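Idberg teaches household robots to use doors, 3,054 tries at a time

Idberg today announced that Wenska, its collection of simulated household runs for training robots, has reached 3,054 recorded episodes. Most of them involve a door.

The collection will open to outside research groups in August. Each episode is steered by a person at a desk, working a simulated robot through a simulated house with no real skirting boards at risk.
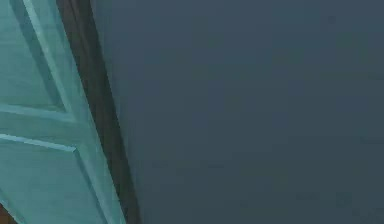
"We had planned to spend the spring on kitchens," said Iwona Baran, who leads data collection at Idberg. "Then we looked at how long people took to get into the kitchen."

The first 2,000 episodes will be released with full camera views and joint readings. Failed attempts stay in, clearly labelled, including one operator's 90-second stand-off with a cupboard.

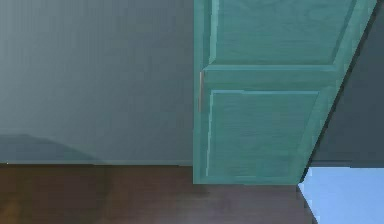
Wenska scores each run on whether the robot finishes the job it was given, and style earns nothing. Handles take up much of the operators' guidance notes. A slim silver-grey bar on a tall teal door is easy enough for a person to spot, but a learning system has to be shown it from a great many angles - most of them unflattering.
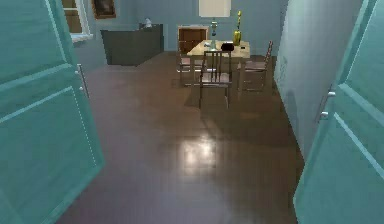

Open doors and the dining room beyond, in a simulated Wenska house.

Once indoors, operators move on to table work. Zhong, the learning system trained on the collection, gets the same written instructions they do, and has yet to complain about the wording.
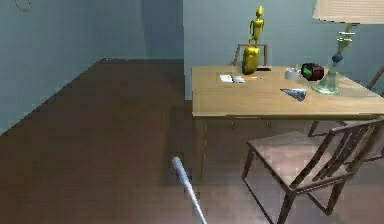
The simulated robot's arm near a table set with a lamp, a cup and a golden figurine.

Groups wishing to use the data may apply through Idberg's research desk. Version 2 of Fumico, the software used to steer and record the runs, will be supplied with it. Doors are included.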